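grumard-counter 2.0

Notes and labels for things that live on kitchen counters. Updated 2026-06-18.

What this is

A collection of 879 short written records of kitchen counters, each one covering what was on the surface, what it was near, and what it was called by the people who had to move it in order to make a sandwich. Version 1 had 600 records and a folder named "misc" that had grown to the size of a small country. Version 2 has more records and no such folder. The contents of "misc" have been given real labels, or in a few cases a decent burial.

The collection started at Grumard as an attempt to agree on the word "jar." It is useful for anyone writing household inventories, moving checklists, kitchen storage guides, or arguments with roommates.

What's inside

counters.csv: one row per counter
items.csv: one row per item, linked to its counter
labels.txt: the 19 permitted item labels, one per line, alphabetical
surfaces.txt: notes on counter materials and wear
CHANGES: what we broke and when

Each item row has a label, a color if there is one worth mentioning, a lid field (yes, no, can't tell), and a neighbor field. The neighbor field takes a wall, an edge, or another item. It does not take "over there," although people keep trying.

Labels, and the ones that cause trouble

A container is any rectangular thing with storage ambitions. Clear and translucent ones get the see-through flag. If you can make out colored shapes inside but can't say what they are, write "contents unclear" and move on with your life. Version 1 contained a lot of confident guessing at this point, including one box of lentils that was later reclassified as buttons.

A cup has an open top and is meant to be picked up with one hand. Material is optional. Handles are optional. A measuring cup is a cup. An egg cup is a cup, reluctantly.

A bowl is wider than it is tall. Shallow bowls are still bowls until they are flat enough to be plates, and we have set no number for that.

A jar has, or plainly used to have, a lid. Glass jars take the clear flag whether or not anyone has washed them lately.

A box is a box.

Small objects that fit none of the above get "small object" plus a color. We tried to ban this label in March. The ban lasted until someone opened a drawer.

Surfaces

Butcher block gets its own section because butcher block has opinions. Wood tops pick up scratches, dents and grooves, and we record these as wear, with a rough position (front edge, middle, by the wall). Do not record them as dirt. Do not record a groove as a feature unless you know for certain that someone cut it there on purpose. Carts count as counters if they have a top you would put a cup on. The Pevorano set is nearly all carts and islands, and it has the best wear notes in the whole collection, presumably from people who had just finished oiling something.

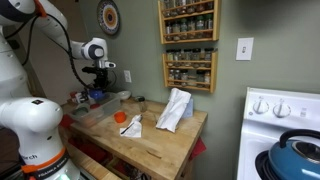
Khoo objects to the whole idea of a single neighbor field, and wrote in to say so at length: a small cup in front of a storage container is also near whatever stands behind it, and picking one neighbor is a coin toss dressed up as a rule. Khoo would like three neighbors per item, ranked.

Point taken, partly. Version 2 allows a second neighbor, separated by a semicolon. Ranked lists were tested on the Vestance kitchens and produced more than 2 neighbors for nearly everything, up to and including the ceiling. The first neighbor should be the thing you would mention if you were calling out from another room to tell somebody where to find it.

Known problems

The lid field is inconsistent in the older rows. Some labelers recorded whether a lid was on and others recorded whether a lid existed anywhere in the house.

Color names drift. Orange and "dark yellow" are probably the same color in the Vestance rows. White, cream and off-white have been merged into white, over written protest.

Items hard against the wall are undercounted, because people look at the front of a counter first and then get hungry.

There are far too many mugs.

Contributing

Send one counter per file. Record it as you find it. Please do not tidy first; we can tell, and the rows come out suspiciously short. New labels need a definition and a case that no existing label covers. "Gadget" has been proposed already and will not be reopened.

Fixes to spelling are merged quickly. Fixes to the definition of "bowl" go to the back of the line.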